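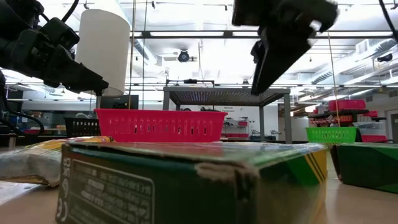
# Crayons and baskets, the drawing room at Havlíček House

**On the long table.** The big green crayon box in front, with the pink basket behind it, the black one to the left and the lime green one further right. The second crayon box is at the right side of the table.

This page belongs to the drawing room on the first floor, where we hold our open afternoons for children and for grown-ups who like to come with them. Many parents have asked me what materials we use and how we keep them, so I have written it down under the picture. I am Emília Rusnák and I take care of the material. Lesia Yurchenko leads the drawing itself, and questions about what your child should draw at home are better sent to her.

## The green boxes

The crayon boxes are older than our group. We received them from Prakash Rajan when he closed his Saturday class in Cumberg, and they had already travelled a lot by then. The box in front is worn and smudged on the top, and near the front corner there is a scuffed white patch. I have been asked if we would like to change it for a new one. For the moment, no. The lid of ours still closes, and the children recognise it from the door.

I prefer a box of this kind to loose crayons in a drawer. When the crayons stand in their rows, a child can see the whole choice of colours at once, and takes the second blue or the strange brown which would otherwise stay at the bottom for years. Lesia says that drawings became more colourful after we stopped using the drawer. I cannot prove it, but I think she is right.

Please put the crayons back with the tip up. It is also good to put them near their own colour family, but we do not insist on it with the smallest children.

## The baskets

All the baskets are plastic with slots in the sides. I bought them in November at Melletti, the household shop beside the tram stop, and I chose this kind for a simple reason: crayon crumbs fall through the slots when you shake the basket over the bin. A closed tub collects a grey powder, and then everything which you put inside becomes grey too.

The colours of the baskets have a meaning for us:

- **Pink** is for crayons in use during the afternoon. It goes in the middle of the table, where everybody can reach it.
- **Black** is for broken pieces and for crayons without a paper cover.
- **Lime green** is for things which are not crayons but always arrive together with them: sharpeners, rubbers, paper clips, sometimes a hair band.

Gülizar Keskin made labels for the baskets in the first month. They fell off when we washed the baskets, and at that time everybody already knew the colours, so we did not make them again.

The baskets can be washed in warm water with a little dish soap. Do not use very hot water. One of our first baskets lost its shape in this way and it never stood straight after that.

## Bags and small packages

On the left of the table you will find a crumpled plastic bag and a yellow and green package next to the crayon box. My advice for such bags is to keep a few of them. A translucent bag is very practical for sending a set home with a child, as the parent sees the contents without opening it. We ask only that the bag comes back, or another one like it.

## What to do with broken crayons

Short pieces are very good for rubbing over leaves, coins or rough cloth. You take off the paper, lay the piece on its side and move it slowly over the sheet. Thin paper gives the best result. We buy ours in packs of 600 sheets and one pack is enough for a season, if the aeroplanes are not too popular.

Pieces shorter than a fingernail go to Přemysl Paulík, who melts them in old baking forms and brings them back as thick round crayons. The little ones can hold these much better than the normal size. He asks us to remove every bit of paper before, and to keep the dark colours apart from the light ones. Last time we forgot about this and we got a very large quantity of brown. They are in a jar by the window and you may take as many as you wish.

## Protecting a wooden table

The table has a light top and wax marks can be seen on it easily. What works for us:

1. Scrape the mark softly with an old plastic card. Never use a knife.
2. Rub what remains with a dry cloth, in the direction of the wood.
3. If there is still colour, use a cloth with one drop of dish soap, and dry the place immediately.

We tried the cleaning paste from Trarano also. It removed the wax, but it left a spot with a different shine, so I do not recommend it for wood. On the window sill it was fine.

## If you want to give us something

We are glad for wax crayons of any brand, also used ones, and for slotted baskets of a similar size. We have enough felt pens. Please leave the things with the porter on the ground floor, with a note "for the drawing room", and write your name on the note so that I can thank you.

Page last changed: Feb 14, 2018. E. R.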